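Workshop > Notebook > Dye and finishing

2026-07-20

Back on the natural dye trials. The walnut hull vat has been sitting since the last entry and I wanted to get through it before it turned. Stirred it, skimmed the top, strained it through the old flour sack into the enamel pot. The liquid came out a good dark brown with very little grit. It smells strong, but no worse than last time.

Fabric for this round is the cotton jersey from Hukbridge, the same bolt we used for the onion skin tests. I cut 6 squares off the end with the pinked edge and marked them with knots in the corner thread, one knot for the first and so on up. Please keep using knots. The laundry marker bled on the last batch and two of the squares can't be told apart now.

Scour: washing soda and a little plain soap, simmered for an hour, left to cool in the pot. The water came out yellow, more than I expected for cloth that was sold as ready to dye. Rinsed until clear. Weighed dry before the scour, 300 grams for the whole set, and I'm working all the percentages off that number.

Mordant. Squares one to three went into alum with the soda added slowly. It foamed up and I had to stop and wait before putting in the rest. Squares four and five got the tannin first and then alum. Square six got nothing, as a control. Walnut is supposed to take without a mordant, so I want to see how big the difference is on our water and not on somebody else's.

Dye bath. Everything in together, brought up slowly over the small burner. I held it at 53 C on the probe thermometer. Þröstur thinks that is too cool and that we should be near a simmer. He may be right for wool. On the jersey I'd like to keep the heat down because the rib edge went wavy when we pushed it before, and it never came flat again. If the color is weak I will run a second set hot and we can compare.

Pulled squares one and four after the first hour, two and five after the second, and left three and six in overnight with the burner off and the lid on.

Results so far, judged dry by the north window:

One: light tan, a bit pink. Uneven near the knot, where the thread was too tight. My fault.
Two: medium brown, even. This is close to the Flamilier shade card, the one Dorin wants for the bags.
Four: darker than one by a good step, slightly gray.
Five: the best of them. Even, warm, no streaks.

Three and six are still dripping on the rack. I'll write them up when they are dry, as wet cloth always looks darker and I fooled myself with that in December.

The tannin step is clearly doing something. It adds most of a day to the work, though, and the gray cast on four bothers me. I wonder if there is iron getting in. The Hung pot has a chip near the handle with rust showing, and I used that one for the tannin. Next round the tannin goes in the stainless pot only. I have put tape over the handle of the chipped pot so it doesn't get picked up by mistake.

Wash test: cut a strip off two and off five and ran both through the machine with the Goveo liquid, warm cycle, with a piece of white cotton pinned to each. Slight stain on the white from two. None that I can see from five. I want to do 3 more washes before saying anything about it to Dorin, who will take it as a yes.

Light test: strips from the same two squares are taped in the window with half of each under card. Don't move them, and don't close the blind on that side.

Things we need:

More alum. The jar is nearly done and what is left has caked.
A second probe thermometer. I don't fully trust this one and would like something to check it against.
Gloves in the smaller size.
New sack for straining, or a proper fine mesh bag if we can find one that fits over the enamel pot.

The spent hulls are in the lidded bucket by the back door. Dorin asked to keep them for a second extraction. I doubt there is much left in them, but it costs nothing to try, so they stay until he has had a go. If they get moldy before that they are going in the compost.

One more note on storage. The undyed jersey should be folded loosely and kept out of the sun. The piece that was left on the sill has a faded band along the fold, and it will show through any pale color we put over it. I have cut that part off and put it with the rags. 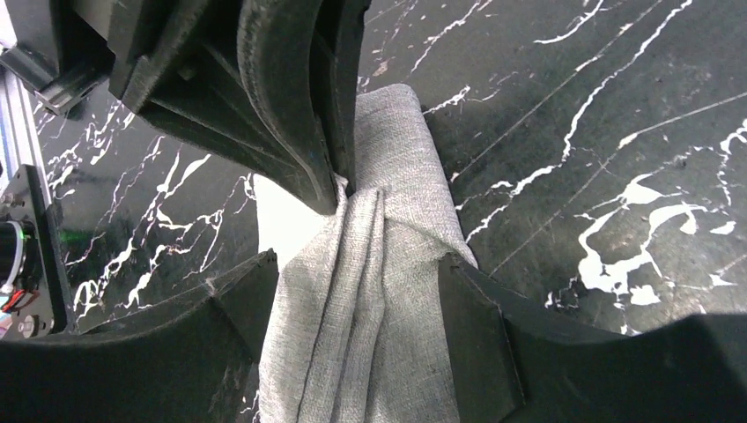 For the next round I would like to try the same recipe with the bath at half strength, tannin on every square, and the hot set alongside if Þröstur is willing to watch the burner. Vat is back under its lid. Scale needs a new battery.

Dye and finishing notebook | Contact the workshop | Back to top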